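Naylor Kitchen Table with Gray Laminate Top
Tirkoleo Furniture, item 1782

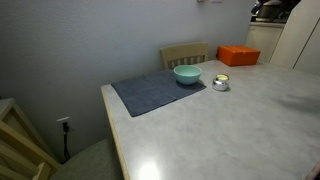 Overview

The Naylor is a plain rectangular kitchen table with a mottled gray laminate top and a light wood edge. It was drawn up for small kitchens where one table has to do for meals, homework, bills and whatever came home from the store. The laminate has a matte finish and wipes down with a cloth. The chairs are sold separately, so you can order the table alone if you already have seating you like.

The Naylor has been in our range longer than any other table. The top and edge are the same as on the first ones we sold. The leg fixings were changed last May, and all tables shipped now have the new fixings.

Size

Length: 50 inches
Width: 30 inches
Height: 29 inches
Knee clearance: 26 inches from floor to apron

The table seats four. With one long side against a wall it seats three, and you can still get a chair in at each end. If you want to keep a chair between the table and the wall, leave a gap of at least 18 inches on that side, or 24 inches if someone will be sitting there every day.

Top

The surface is laminate bonded to a solid core board. The gray is a mid to light shade with a fine mottled pattern, and crumbs and small scratches show less on it than on a flat color. Fingerprints and smudges will show at a low angle, mostly near a window, and come off with warm water. Under a strong ceiling light you will get a bright spot on the top even though the finish is matte. Customers who find this bothersome usually fit a shaded bulb or move the table a foot or so to one side.

Colors other than gray are not available. We carried a cream top for a short time and no longer have any. Replacement tops in gray can be ordered under part number 543.

Edge

The edge is solid blond wood with a clear lacquer. It is slightly rounded at the corners. Wood varies from one board to the next and the edge on your table may be a little lighter or darker than the one shown. It will deepen in color over the first year or two, faster in direct sun.

Chairs

The Prerna chair has a light wooden frame, a solid top rail and vertical slats in the back. It is finished with the same lacquer as the table edge. Seat height is 18 inches. Prerna chairs are sold in pairs and come assembled. Seat pads are available from our Plostcombe store but not online.

If you are buying chairs somewhere else, check the seat height first. Anything over 19 inches will feel cramped under the apron.

Heat and stains

The laminate will take a warm dinner plate or a mug of coffee. Do not put a pan straight from the burner or the oven on it. Use a trivet, or a folded towel if the dish is only warm. Heat damage shows as a pale cloudy ring and cannot be polished out.

Candles should stand in a holder or on a saucer. If wax gets on the top, let it harden, lift it with the edge of a plastic card and wipe off what is left with dish soap.

Turmeric, beet juice, hair dye and permanent marker can stain if left overnight. Wipe them up the same day. A paste of baking soda and water, left on for ten minutes, takes out most of what remains. Do not use scouring pads, bleach or oven cleaner.

Unglazed pottery and rough-footed bowls can scratch any laminate when they are dragged. Lift them, or set them on a cloth.

Care of the wood edge

Wipe with a damp cloth and dry it. Standing water is the main thing to avoid, especially at the corners where two pieces of edging meet. If the lacquer wears thin where chairs knock against it, sand lightly with fine paper and brush on a thin coat of clear water-based lacquer. A small tin is available from our parts desk.

Assembly

The top comes in one piece with the aprons already fixed. The four legs are packed separately with bolts, washers and a hex key.

1. Lay the top face down on a blanket or on the flattened carton.
2. Set each leg into its corner block.
3. Fit the bolts and washers by hand, two to each leg.
4. Tighten all eight with the hex key.
5. Turn the table over with a second person. Do not stand it on two legs and tip it.
6. Check the bolts again after two weeks of use.

The adjustable feet have half an inch of travel for uneven floors.

Delivery

The table ships in two cartons. The larger one weighs 48 pounds. Orders received before noon on Monday leave the warehouse the same week. We deliver to the door. Delivery upstairs can be arranged for an extra charge if you ask when ordering.

Please open both cartons within seven days and tell us about any damage. Keep the packaging until you have checked the corners of the top.

Customer comments

"Bought it for a narrow kitchen and it fits with room to get by. The top is easy to keep clean. I would have liked a drawer." Poppy Kettle

"Second one we have owned. The first went to my son when he moved out and is still in use. The new leg bolts are easier to get at than the old ones." Glenys Marsden

Questions we get

Is there a drawer or a leaf?
No. The apron is too shallow for a drawer, and the top does not extend.

Can it be used outdoors?
No. The core board will swell if it gets wet through. A covered porch is not dry enough.

Can the legs be shortened?
Yes, by up to an inch. Take the adjustable feet out first, and drill new holes for them after cutting. Shortening the legs ends the warranty on the legs but not on the top.

Do you sell the table to schools and offices?
Yes. We keep up to 900 sets of legs in stock and can usually fill a large order within a month. Contact the Plostcombe store for a quote.

Warranty

Five years on the top and the legs, two years on the lacquer. Heat marks, cuts and stains are not covered.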